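Tidying up still slow work for Kostside arm

Kesgate, April 2026

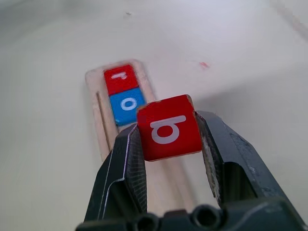

Picking an item up has stopped being the hard part, according to one reader of the Kesgate trial notes, who wrote in that putting it down square against its neighbor is where household machines lose their time. The figures support the remark. In 131 attempts at setting lettered cubes in a narrow tray, the Kostside arm grasped the cube 100 times and seated it cleanly 51 times.

Gustolex, which runs the trial, treats the task as a stand-in for putting away cutlery and stocking shelves. Cubes that land crooked are left as they are – the arm has no routine for nudging them. A revised controller has been in use since January, and 3 more trays are planned.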